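Week 3: Handling cloth

Read before the session: chapter on grasping, and Tolera Nigatu's notes on the Kumsa trials (on the shelf by the door).

Last week we looked at rigid parts. A bolt keeps its shape when you pick it up, so once a machine knows where the bolt is, most of the work is over. Cloth changes shape as soon as it is touched. A program that plans a fold from one view is out of date after the first pull.

It helps to split laundry into separate jobs:

Picking one item from a heap
Finding an edge or a corner
Spreading the item flat
Folding
Stacking

The first is largely solved if you don't mind two items coming up together now and then. Folding is also in fair shape, provided somebody has already laid the item flat. The middle jobs are where the time goes. In the Kumsa trials the machine was given 300 towels and 1,000 tries at finding a corner, and most of the failures came from taking hold of a fold in the middle.

Clothes are harder than towels. A sleeve or a leg can lie over the body of the garment, and a thick seam bends differently from the cloth on either side of it. Denim is stiff enough to hold a crease where you don't want one, though its stitching does give a camera a line to follow. 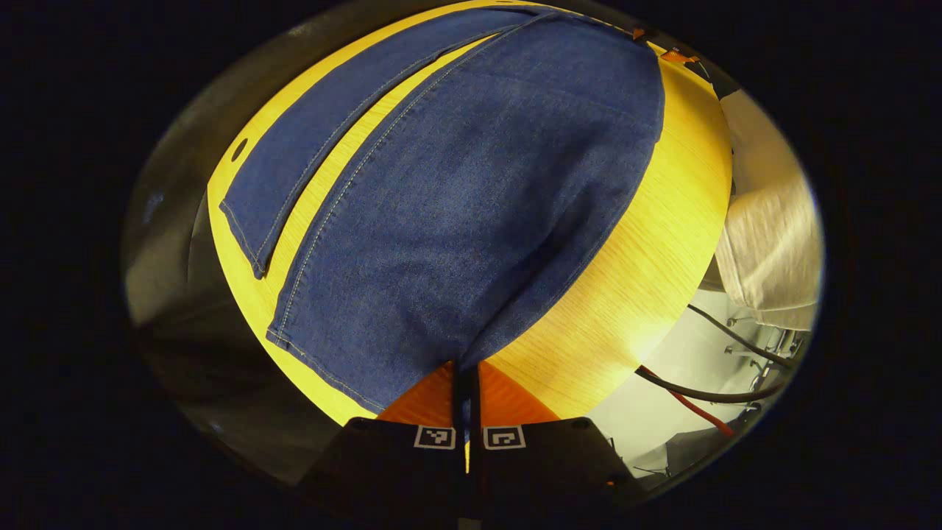
Speed is the other question. Letay Wubshet's figures from the Killach laundry put a trained worker at 400 flat pieces a shift, sorting included. The machine on trial there needed a person beside it to clear tangles, and that person's wages have to go into the sum.

For the seminar, take one garment you own and write down each grip you use to fold it, starting from a crumpled state. Note where you let go and where you slide your fingers along an edge. Bring the list with you. Selamawit Kassa will take the second group at 3 in the usual room.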